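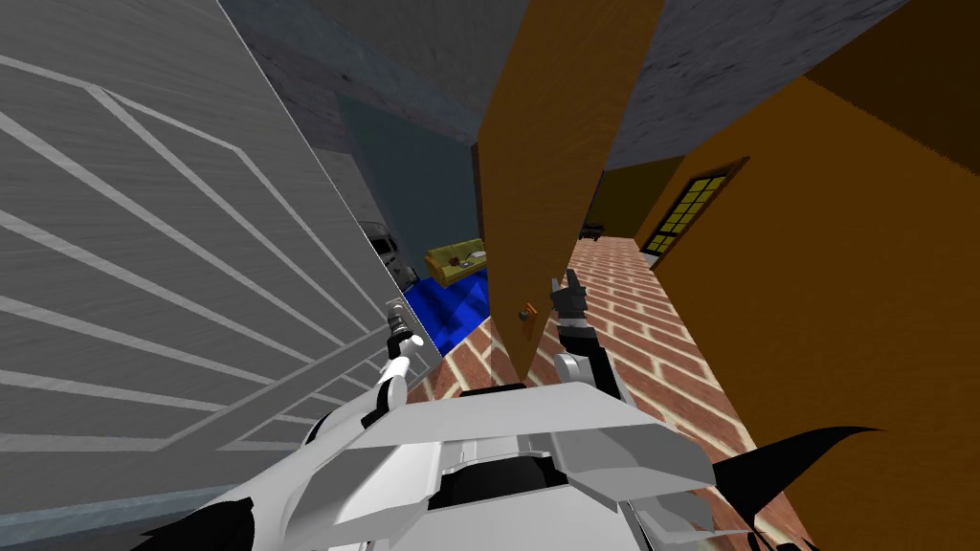

Kirnora Doors buys, repairs and sells second-hand internal doors. These are the questions we get most often at the counter and by email. If yours is missing, ring the yard on extension 1292 and ask for Lucie Bergeron.

## Buying

### Do I need to book a visit?

No. The yard is open from 8.30 am to 4 pm on weekdays except Thursday, when we are out collecting. Come before 3.30 if you want a door brought down from the upper racks.

### What should I measure before I come?

Measure the opening, not the old door. Take the width at the top, middle and bottom, and the height on both sides. Write down the smallest width and the smallest height. Old frames are rarely square, and a door cut to the largest figure will bind. Bring the thickness of the old door as well, as the stop in the frame will have been set for it.

### Can a door be cut down?

Usually, within limits. A solid timber door can lose a little from each edge without trouble. A hollow door has only a narrow strip of solid wood round the outside, and once that is gone there is nothing to screw a hinge into. Panel doors have joints at the corners which can be weakened by heavy trimming. Ask us to mark the safe limit in pencil before you pay.

We don't cut doors down ourselves. Washington Sales has the unit next to ours and will do it for a fee, payable to him.

### Can I mix different doors in one house?

Yes. Many of our customers put plain wooden doors downstairs and painted ones on the bedrooms. If two different doors open on to the same landing, it helps to keep the handles at one height.

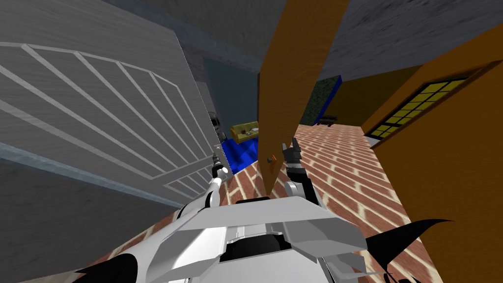

*A white panel door with raised trim, and a brown wooden one.*

### Do doors come with handles and hinges?

Sometimes. If a door has its handle or knob on when you see it, that is included in the price. Loose handles are in the trays by the till and are priced one at a time. We don't sell used hinges. New ones are stocked in the Ilero range, in steel and brass finish.

### Are any of these fire doors?

We do not sell any door as a fire door, even where it looks like one. Once a door has been removed and altered we have no way of standing behind its rating. If your building needs them, buy new with the paperwork.

### Can you hold a door for me?

For seven days, with a £200 deposit on any set of four or more. Single doors can be held for two days without payment. You will be given a ticket with a stock number, such as 2586. Please quote it in full, because the racks are arranged by number and not by customer.

## Selling to us

### What will you take?

Solid timber and panel doors in sound condition. We will look at painted doors if the paint is firm. We can't take:

- doors with woodworm, live or treated
- hollow doors with holes or split skins
- glazed doors with broken or missing panes
- anything that has been stored outside

### How much do you pay?

It depends on the style and how many match. A set from one house is worth more to us than the same number of odd doors. Send photographs of both faces and both long edges to Pravesh Xaba, who does the pricing, and he will reply with a range. The final price is agreed when we see them.

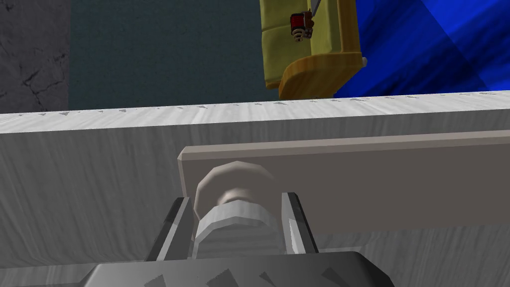 Page last changed: May

### Will you take the doors off for me?

We will if you are selling four or more. Otherwise please have them off and stacked by the time we arrive. Lay them flat if you can — a door left leaning for weeks can take on a bend that won't come out.

## Paint and finishes

### Is the old paint safe?

Treat any older paint as though it contains lead unless you have tested it. Do not dry sand it. Laurier Petrenko at the counter can show you the test kits, which give a result in a few minutes. Keep children and pets out of the room until you have cleaned up.

### Can I have a door stripped?

We send doors away for stripping on the first Monday of the month. Dipping is cheaper but can loosen glued joints, so we only offer it on doors with pegged ones. Everything else is done by hand and takes longer.

### My new door sticks. Is it faulty?

Probably not. Leave it lying flat in the room where it will hang for a few days before fitting. If it is already up and catches at the top, check the top hinge screws first. Do not plane it in wet weather unless you can't shut it at all.

## Delivery and returns

### Do you deliver?

Yes, on Tuesdays and Fridays. Delivery is to the front door of the building. The driver works alone, so somebody needs to be there to help lift.

### Can I return a door?

Within 14 days, if it has not been cut, drilled or painted. Bring the ticket.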